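Inulero Household Words

A word list and label set for furniture, kitchen items and rooms, in everyday American English. Maintained by the Zirkwood project.

Last updated: Mon 15 October

Contents

Summary
What is in the files
Fields
How the words were chosen
Room groups
Known problems
Use and license
Changes

Summary

Inulero Household Words is a list of 817 names for things people keep at home. Each name comes with a short definition, a room group, a plural form and any other names in common use. It was put together for people who write inventories, moving checklists, rental listings and beginner reading material, and who want one agreed name for each thing.

The list is text only. It has no sound files and no translations.

What is in the files

words.csv holds the main list, one entry per line, 817 lines plus a header.
alternates.csv holds 595 other names, each pointing back to an entry in words.csv.
rooms.csv holds the 8 room groups and their codes.
removed.csv holds 139 entries that were in the first version and were later dropped, with a short reason for each.

All files are UTF-8 with Unix line endings. Fields are separated by commas. Definitions that contain a comma are in double quotes.

Fields

id: a whole number. Numbers are never reused, so there are gaps where entries were removed.
name: the preferred name, lower case, singular.
plural: the plural form. Blank if the word has none.
definition: one sentence, up to 139 characters.
room: a code from rooms.csv.
level: basic or general. Basic words are the ones we would expect in a first-year reader.
note: free text, often blank.

Sample lines

id,name,plural,definition,room,level,note
12,chair,chairs,"a seat for one person, with a back",DIN,basic,
47,refrigerator,refrigerators,a large appliance that keeps food cold,KIT,basic,fridge is in alternates
203,sideboard,sideboards,"a long, low cabinet used in a dining area",DIN,general,see Known problems

How the words were chosen

The first version merged two older lists, Babalola and Vimness. Babalola was a glossary for rental inventories and was strong on furniture. Vimness was a classroom list and was strong on small kitchen items. Where both had a name for the same thing, we kept the shorter one unless it could also mean something else.

Brand names were taken out, even where people use them as ordinary words. Regional names were moved to alternates.csv. We left out tools kept in a garage or shed, clothing, and anything that is part of the building, such as doors and window frames.

A thing gets its own entry if a person making a list would write it on a line of its own. A table gets an entry. A table leg does not.

Room groups

Each entry has one room code, even if the thing turns up all over the house. The codes are KIT, DIN, LIV, BED, BTH, LND, OFF and HAL. Kitchen and dining are kept apart in the codes, although many homes have them in one open space. If you don't need the split, merge KIT and DIN after loading. No other field depends on it.
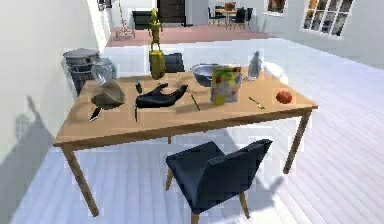
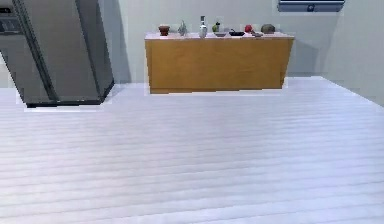
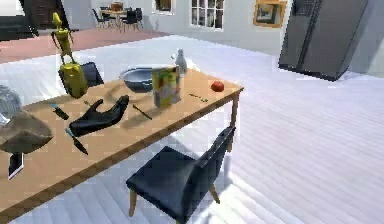
Kitchen and dining furniture, rendered views of one room.

Knives are all under KIT, including table knives. Bottles are under KIT unless the definition names another use. Chairs are under DIN, apart from armchair and rocking chair in LIV and desk chair in OFF.

Known problems

Cabinet, cupboard and sideboard overlap. The definitions separate them by height and by where they stand, and readers still disagree. If your work depends on the difference, check these entries by hand.

The two source lists counted sets differently. Babalola had "set of knives" as an entry and Vimness had only "knife." We kept the single item. A few set names may remain in alternates.csv.

Sofa and couch were both preferred names in the first version. Sofa is now preferred and couch is an alternate. Anything built on the old ids needs to be updated.

Some plurals are rarely used. "Cutlery" and "bedding" have a blank plural field, and scripts that expect a value there will fail.

The level field was set by judgment. It should not be used to measure anyone's reading ability.

Use and license

You may copy, change and share the files for any purpose, including paid work, as long as you name Inulero Household Words as the source. If you change a definition, please change the name of the file too. There is no warranty.

Changes

Version 3: moved regional names to alternates.csv. Added the note field. Corrected plurals for shelf, knife and loaf pan.
Version 2: dropped 139 entries, listed in removed.csv. Made sofa the preferred name.
Version 1: first merged list.

Corrections can be sent through the Zirkwood project page. Please give the id and the file name.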